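2020-08-09

Cleared it! All of it, down to the last coffee ring. I'm writing this with sore arms and a bandage on my thumb (box cutter, my own fault) and I could not be happier about a table.

I should back up. The big table in the back room has been under stuff since May, when we moved everything over from the Halvorsen building and said we'd sort it "next week." First it was the rolls of kraft paper, then the Cumia boxes, then the kits that came back half used, and after that people just set things on top of things. Loretta Pettigrew had taken to calling it the reef. I'd got so used to working on the windowsill that I'd stopped thinking of it as a table at all. It was more like a hill that we all walked around.

So this morning I got in early with a thermos of tea and the good radio and started at the corner by the door. I made myself a rule that I couldn't put anything down anywhere except where it was going to live. That rule lasted until the third box, but it got me going, and by the time Tavion Ferreira turned up I had a whole arm's length free and was showing it off to him like I'd laid the surface myself.

Tavion is so good at this kind of job. He doesn't stop and read things! I'd be standing there with some old sign-up sheet, going all soft over the names, and he'd have emptied a crate in the meantime. He did the sorting by size and I did it by who would want it, and somehow those two systems met in the middle without a fight. We found the long ruler. We found both pairs of pinking shears, which I had been ready to replace out of my own pocket. We found an envelope with 256 buttons in it, and I know it's 256 because whoever filled it wrote the number on the front and underlined it, and I'm taking them at their word.

Also the lid to the Bresta paper trimmer, which Loretta swore had never come over in the van. I've left it on her chair with a bow on it.

We stopped for lunch on the back step -- egg sandwiches, and the plums from Loretta's tree, so ripe we had to lean forward to eat them. Then the second half, which was mostly scrubbing. Dish soap and warm water did most of it. The glue spots came up with a plastic scraper held nearly flat, and then there was a purple smear at the far end that I thought was there for good. Rubbing alcohol on a cotton rag, 20 minutes of small circles, and it went! Tavion timed me. I had no idea I'd be so proud of a thing like that, but I called him over to look at it twice.

And then the legs, which I'd never once looked at. One of them was standing on a folded bus timetable. We took that out and wound the foot down a turn and a half, and now it doesn't rock, after all these months of everybody blaming the floor.

I love how big it is. I keep wanting to spread something out on it, a whole quilt or a map or a supper for the lot of us. Tomorrow the new bolts come from Trustcombe and for the first time we can unroll them properly and cut straight through, no folding over the edge, no one kneeling on the floor with pins in her mouth. I've already chalked out in my notebook where the cutting end will be and where the gluing end will be (as far apart as possible, this time).
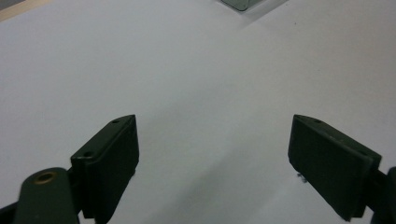
Textile and Paper Workshop, Back Room Group

What a lovely plain white top. I'd forgotten it was so smooth. When the light comes down evenly on it like that it goes a soft sort of gray, and I stood there running my palm over it for longer than I'd admit to Loretta.

Still to do: the shelf labels, which I want to print big enough to read without glasses, and a hook for the shears so they don't go missing again. Tavion thinks we should have a box called "don't know" for anything that turns up without a home, emptied once a month. I said yes right away. I'd have 40 of those boxes if I let myself, so one it is. The cork mat can stay rolled up behind the door until somebody asks for it.

Called Loretta this evening to tell her and she didn't believe me until I described the purple smear. She's coming in first thing with a cake. I told her she'd have to eat it in the hall, and she laughed, but I think I meant it. No plates on the table for one week. I'm going to write that on a card before bed and tape it up by the light switch.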